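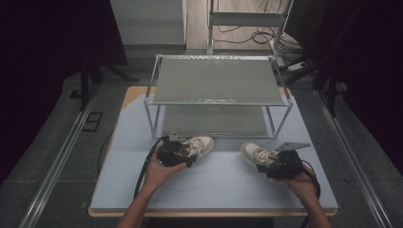 White canvas low-tops, toe to toe.

Fernon Hall walk-through, 3/3/24
Unit 37, checked by me with a flashlight and a very large coffee

Okay, second time doing this list since I moved in, and I've added comments this time so I remember what I meant. In February I wrote "door??" next to item two and had no clue later what was wrong with the door.

Smoke alarm, hallway: OK. Pressed the button, nearly went deaf. New battery went in last month.

Front door and deadbolt: NEEDS WORK. The bolt sticks unless you lift the handle a little (so that's what "door??" was!). Graphite helped for a day or so. Going to ask the office for a new strike plate.

Smoke alarm, bedroom: OK, but it's a different model and I can't find a date on it anywhere. Will look again with the ladder.

Entry floor: FAIR. Shoes all over the place again, my fault. Moved them to the rack and put the rug pad back under the mat. The corner still curls up and I've caught my toe on it more than once.

Outlets, kitchen: OK. Both GFCIs trip and reset. The one by the sink takes a really firm push.

Space heater: OK. It's the little Çınar one, cord looks fine, plugged straight into the wall and no power strip. Three feet of clear space all around, except the curtain was creeping in on one side, so I tied it back.

Fire extinguisher: NEEDS WORK. The needle is just barely in the green. Tag number 3384, in case the office asks. The bracket is loose too, one screw is spinning in the drywall.

Windows: OK except the bathroom, which is painted shut. Not my escape route, but still, I'd like some air in there!

Water heater closet: OK. Dry floor, nothing stored against the tank. I took out the box of Christmas stuff.

Back stairs: FAIR. Handrail is solid, the bulb on the Brarkden Street side is out. I used my phone light coming up and that gets old fast.

Carbon monoxide alarm: OK.

To bring up with the office: strike plate, extinguisher, stair bulb, bathroom window. Rug is on me.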